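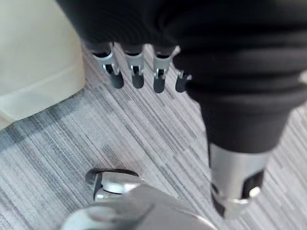
**Building Care 1, Unit 2: Carpeted floors**
Instructor: Noemí Maldonado
14 Oct 2024

Bring these notes to the practical. The reading is the carpet chapter in Lecomte, up to the section on stairs.

## Gray carpet and what it hides

Mid-gray is a common choice for offices and classrooms. It hides dust and lint well, so people tend to vacuum it less often than they should. Grit works down to the base of the pile, and every footstep rubs it against the fibers. By the time a walkway looks dull, some of that is wear and won't clean out.

Go by a schedule and by how the floor is used. Don't go by color.

## Pile types

- **Loop pile.** The yarn goes up and back down, uncut. It wears well but snags. Never pull a loose loop; trim it level with scissors.
- **Cut pile.** The loops are sheared at the top. It's softer and shows footprints and vacuum tracks.
- **Cut and loop.** A mix of both. Treat it as loop pile when you choose a brush.

To tell them apart, part the pile with two fingers and look at the tips. Use a flashlight if the room is dim.

## Vacuuming

1. Pick up paper clips, staples and anything else hard.
2. Move light furniture. Lift it -- dragging leaves marks and can open a seam.
3. Set the brush height so the machine moves freely with a light pull.
4. Work from the far wall toward the door in slow, overlapping strokes.
5. Go over entrances and walkways a second time, across the first direction.
6. Do the edges with the crevice tool.

Check the bag before you start. A full bag is the usual cause of poor pickup, and students always look at the belt first.

## Spills

Blot, don't rub. Use a white cloth so no dye transfers, and work from the outside of the spill inward. Put the cleaner on the cloth and test it in a corner before you go near the spot. Rinse with plain water afterward and blot again. Cleaner left in the pile gets sticky and picks up dirt, which is how most "returning" stains come about.

We stock two products, Bestinov for food and drink and Grolden for grease. Do not mix them. Dilution is on the wall chart in the supply room. For a small batch of Bestinov it is 2 ml in 100 ml of water; for a full bottle, 20 ml in 1000 ml.

## Dents from furniture

Dampen the spot, leave it a few minutes, then lift the pile with the edge of a spoon. Deep dents may take more than one try. Old ones under filing cabinets often stay.

## For the practical

Meet in room 244 of the Folotstead building. Wear flat shoes and bring your own white cloths. You will each be given a section of floor to inspect and write up on the form we used in August -- pile type, condition, spots found, and what you would do first.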